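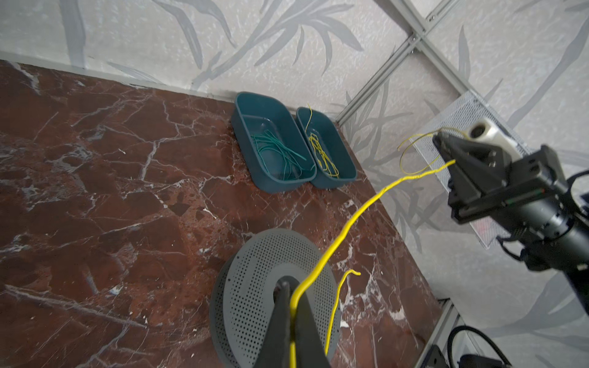

Fig. 1. Wrist view, left arm. Yellow wire held between the two grippers, trays at the back of the table.

Posted 30/06/2022 by Itsuki Nagano
Filed under: Course Notes > Teaching by Demonstration
14 shares | 3 comments

Handout 6: Two-arm demonstration with soft parts

Last week we covered demonstration with rigid parts, where one arm does the work and the pose of the part is known once it is gripped. Wire is different. The gripper fixes one point on it, and the rest bends as it likes. Most of this handout is about how that changes the way you record.

1. Two ways to show the task

Hand guiding. You hold the arm and move it through the task while the joints are free. It is quick to learn and you feel contact directly. The drawback with two arms is that you need both hands for the arms and have none left for the grippers, so the gripper commands go on the foot pedals. Your own hands and sleeves also end up in the camera views, and a policy trained on those views will see something it never sees at run time.

Remote control. You move a pair of leader arms and the follower arms copy them. The views stay clean and the gripper opening is recorded along with the joints. You lose most of the sense of force. With wire this matters, as it is easy to pull too hard without noticing.

For the wire exercise we use remote control only. Hand guiding is fine for Exercise 2 and for practice.

2. What the wrist camera gives you

Look at Fig. 1 again. The near finger and the grip point are close to the lens, and the second gripper can be seen at the far end of the same piece of wire. For a two-arm task this is a useful view, since the line between the grippers tells you most of what you need about tension. A loose end near the spool flange is also in view. Loose ends are the usual cause of a wrong grasp, so check where they are before you close.

The color of the wire against the tabletop counts as well. Yellow on dark marble is easy to pick out. Check your own wire and table before you record.

3. Recording procedure

Start both arms from the home pose. Wait for the tone, then move.
Grip with one arm first and hold still for a moment before bringing in the second.
When both grippers are closed, move them apart slowly until the slack is gone, then stop.
If the wire slips, keep going and regrip. Do not cut the recording. Recoveries are worth having.
If you drop the wire off the table, stop and mark the episode as failed.

Each pair records 100 episodes. In the November run, Villads Hedegaard's section handed in 96 usable ones after review, and most of the rejects were late starts - the operator had moved before the tone.

4. Data and files

The shared set from earlier terms has 2208 episodes and is on the Barolis drive, in the folder named Ostau. Read the notes file before mixing it with your own. The older part was recorded at a different gripper speed and has to be resampled.

Name your files with your pair number and the episode number, nothing else. Upload the failed episodes too, in their own folder.

5. Before next time

Read the Kyriakidis chapter on action chunking, first half only. Bring one plot of gripper opening against time from any two of your episodes, on the same axes. We will compare them in class and talk about why two demonstrations by the same person can look so different.

Lab slots are booked at the Fenis desk, extension 3947.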